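Unit 5: Skin Barrier, Cleansers and Moisturizers
Handout for the evening group, Tapley campus
Notes by Tatu Lukumay

Read before class. Bring the product sheet from last time, we're using it again.

1. Where we left off

Skin types done. Remember type is what you're born with more or less, condition is what's going on this month. Oily skin can be dehydrated. Dry skin can break out. People mixed these up on the quiz a lot so it's coming back on the final.

Dry = short on oil. Dehydrated = short on water. Write it on your hand if you need to.

2. The barrier, quick version

Outer layer is the stratum corneum. Bricks and mortar model: flat dead cells are the bricks, fats between them are the mortar. The fats are mainly ceramides, cholesterol and free fatty acids. Page 62 in the text has the diagram, learn it well enough to draw it.

What the barrier does: slows down water loss, keeps irritants out. Water leaving through the skin is called transepidermal water loss, TEWL. You'll see TEWL on half the supplier leaflets so know what it stands for.

Signs of a weakened barrier: tightness after washing, stinging from products that never stung before, flaking, redness, rough patches. A client may say "everything burns". Take it seriously, stop actives, keep it plain. Anything weeping, crusted, hot or spreading gets referred. We do not diagnose. Wichai Chareonsuk will go over referral wording in the consultation unit.

Usual causes: over-exfoliating, hot water, strong cleansers, cold dry air, too many new products at once. Retinoids started too fast. Fragrance in some people.

3. Cleansers

Surfactants lift oil off the skin so water can carry it away. Problem is they don't know which oil is dirt and which is yours.

Rough order from stronger to milder (depends on the formula, so dont treat it as law):
Bar soap, true soap, high pH
Foaming gels with sulfates
Foaming gels without sulfates
Cream and lotion cleansers
Oils and balms, when they have an emulsifier and rinse clean

pH. Skin surface is mildly acidic, usually given as between 4 and 6. True soap is alkaline, often 9 or 10. Skin can bring itself back but it takes time, and if someone washes four times a day it never really gets there.

Ask the client how often they wash, how hot the water is, and what they wash with. In that order. They always want to talk about the serum first.
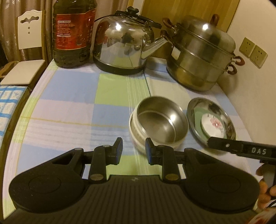 Double cleansing: fine for heavy makeup or water resistant sunscreen. Not needed for everybody every night. Bare face, dry skin, one gentle wash is plenty, some people do well with just a rinse in the morning.

4. Moisturizers: three groups of ingredients

Most creams have some of all three. You should be able to read a label and sort them.

Humectants. Pull water and hold it. Glycerin, hyaluronic acid, urea at low strength, panthenol, honey, aloe to some degree. Glycerin is cheap, well studied and sits high up on a lot of lists. Clients get excited about hyaluronic acid, that's fine, it's a humectant like the others. Apply on damp skin and put something over it.

Emollients. Fill the gaps between flaking cells so skin feels smooth. Plant oils, squalane, fatty alcohols, shea butter. Cetyl alcohol is a FATTY alcohol, it's not the drying kind. Cetearyl same. Expect a client to ask you this.

Occlusives. Sit on top, slow down water loss. Petrolatum is the strongest common one. Also lanolin, mineral oil, beeswax, dimethicone. Lanolin bothers some people, ask about wool allergy.

Overlap is normal. Shea is emollient and somewhat occlusive. Don't fight about it in the exam, just give your reason.

5. Matching texture to skin

Oily: gel or light lotion, humectant heavy, dimethicone usually OK.
Dry: cream, more emollients, occlusive on top at night.
Dehydrated: humectant layer first, then whatever cream suits the type underneath.
Sensitive: short ingredient list, no fragrance. Note that "unscented" can still mean a masking fragrance was added. "Fragrance free" is the wording to look for.
Mature: often dry, treat as dry and don't forget sunscreen.

6. Patch testing

Small amount, inner forearm or behind the ear. For home products tell them once a day for several days, some reactions are slow. Write down date, product, batch if there is one. Redness, itching, bumps = don't use. Burning right away = rinse off, don't wait it out.

For salon treatments follow the maker's own instructions and the house policy. If the two disagree, go with the stricter.

Natural doesn't mean gentle. Essential oils are a common cause of contact allergy. Lemon juice on the face, please no.

7. Case for discussion

Client at the Flosinstead salon, office job, heating on all day. Foaming gel morning and night, scrub three times a week, toner with alcohol, no moisturizer "because I'm oily". Shiny by noon, tight after washing, flaking round the nose.

Type? Condition? What do you take out first? What do you add, and when? One change at a time or all at once? Be ready to defend it. The May group split down the middle on the toner.

8. Homework

Pick one moisturizer you have at home. Copy out the first 11 ingredients, mark each H, E, O or other (water, thickener, preservative and so on). Say what skin you'd suggest it for and what skin you wouldn't.
Read up to page 77.
Work out a two step evening routine for the client in section 7, cheap products only.

Terms to know: stratum corneum, ceramide, TEWL, surfactant, humectant, emollient, occlusive, emulsifier, patch test.

Next unit is exfoliation, acids first and then scrubs. Bring your own headband and towel, the school ones are in the wash.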